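Ekeo Balance Board

The Ekeo is a round wobble board for people who want to train their balance at home. You stand on it with bare feet or in light shoes, keep your knees soft and let the ankles do the small work. Seven minutes in the morning is enough to begin with. The top is cork, the base is beech, and it carries users of up to 40 stone.
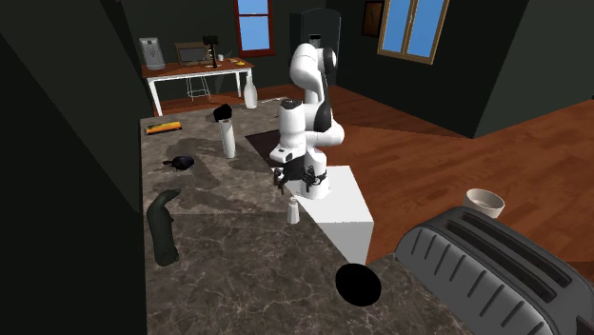
For the first week we advise to practise beside something firm that reaches your hip or a little higher. The back of a heavy sofa is good, and a long kitchen counter, like the marble one here with its light veins, is also good – you can rest your fingertips on it and move slowly along when you feel sure. Please do not hold a chair, which can slide away on a smooth floor. On tiles or wood, put the Marras mat under the board. It is sold separately and has the same round shape.

Three exercises are printed on the card in the box. Begin with both feet, tilting forwards and backwards. Then go side to side. Standing on one leg comes later, and some customers never do it, and this is fine.

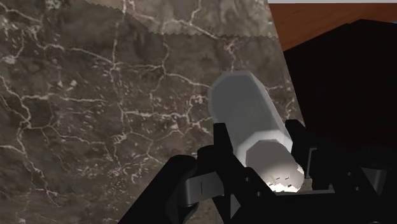
The card also shows a sitting exercise for days when the legs are tired. If you have had a fall or an operation, speak first with your doctor or physiotherapist.

Care: wipe the cork with a damp cloth and let it dry flat. Do not leave the board in the sun.

Made in our workshop in Virnau. Two heights of base are available, 4 cm and 7 cm. The Mollico bag fits both.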